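**Wooden table: oil it or leave it alone?**

**kettle_and_rye** wrote, Saturday:

Hello all. I have a question about my wooden table and I hope it is the right section. I bought it used from a family in Irkstead who were moving to a smaller apartment. The seller told me it was oiled "when it was new" and he did not remember with what. The top feels dry under the hand, and in the place where we eat breakfast there is a dull spot the size of a plate.

My neighbor says I must sand everything and put varnish. My sister says never touch it with sandpaper. I have read 2 guides and they say opposite things. I have children, so it will get juice and crayons every day.

I would prefer a product that I can repair in one spot without doing the whole top again. I do not need it to look perfect.

---

**planeshavings65** wrote:

Oil. Varnish is good until the first deep scratch, and then you look at the scratch for ten years. With oil you rub the spot with a fine pad, put a little more, wipe, finish.

My order for an old top:

1. Wash with warm water and a few drops of dish soap. Let it dry until the next day.
2. Test with a drop of water in a corner. If it soaks in fast, the old finish is gone in this place.
3. Sand lightly with the grain, only where it is rough. Look at the table from a low angle, near the edge, with the lamp on the other side. You see much more like this.
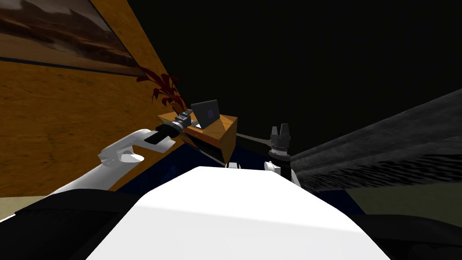
4. Vacuum the dust, then wipe with a cloth that does not leave threads.
5. Put the oil thin. Wait twenty minutes and wipe off everything that stays on top. If you think you wiped enough, wipe again.
6. Do the same the next evening.

And please lay the oily rags flat outside to dry, or put them in water. They can start a fire by themselves. I am serious about this.

---

**Mudlark_552** wrote:

I disagree with the oil for a family with small children. We had an oiled table for four years and every glass left a ring. Yes, you can repair it, but you repair it all the time. In the end I used a water-based varnish from Vercombe, satin, three coats, and I only wipe it now.

Also, step 3 is dangerous advice if the top is veneer. Kettle, did you check this? Look at the end of the board. If the grain lines do not continue from the top over the edge, be careful, it can be very thin.

---

**planeshavings65** wrote:

The veneer remark is fair, I should have put it as first step. About the rings I don't agree. Rings come when people put too little oil at the start, or when they set the table back in use the same night. It needs a week -- better two -- before you put wet things on it.

---

**kettle_and_rye** wrote:

Thank you both. I checked the end and the lines continue, so I believe it is solid. I made the water test too. In the dull spot it went in at once, and in the other corner it stayed as a round drop for several minutes. Does it mean I can treat only the one part?

---

**Mudlark_552** wrote:

You can try, but with a different shine in the middle you will see it every morning. I would do the full top.

---

**planeshavings65** wrote:

On this we agree, for one time. Do the full top, but sand only the spot. The parts where the water stays will take very little oil, so one small can is enough. 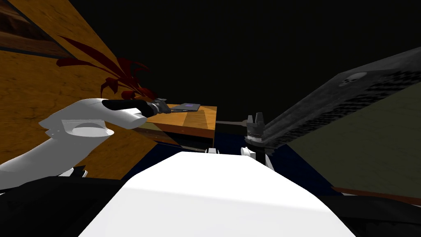

*Ekwueme Woodwork Club, Prostau -- Finishing & Repair section*

---

**tern_101** wrote:

I come in with a third opinion, sorry. Hardwax oil. It is between the two things you are fighting for. It closes the surface better than plain oil, and you can still fix one spot. It costs more, and the smell stays for some days, so do it when you can open the windows. In December I would wait.

Before you buy, try it on the underside of the table. My own got much more yellow than I wanted.

---

**Mudlark_552** wrote:

I can live with hardwax oil. I still think varnish is less work.

---

**kettle_and_rye** wrote:

I will try the hardwax on the underside first, and a little plain oil next to it to compare. Is it a problem if the two touch each other?

---

**tern_101** wrote:

No problem for a test. Leave a hand of space between them and write with pencil which one is which.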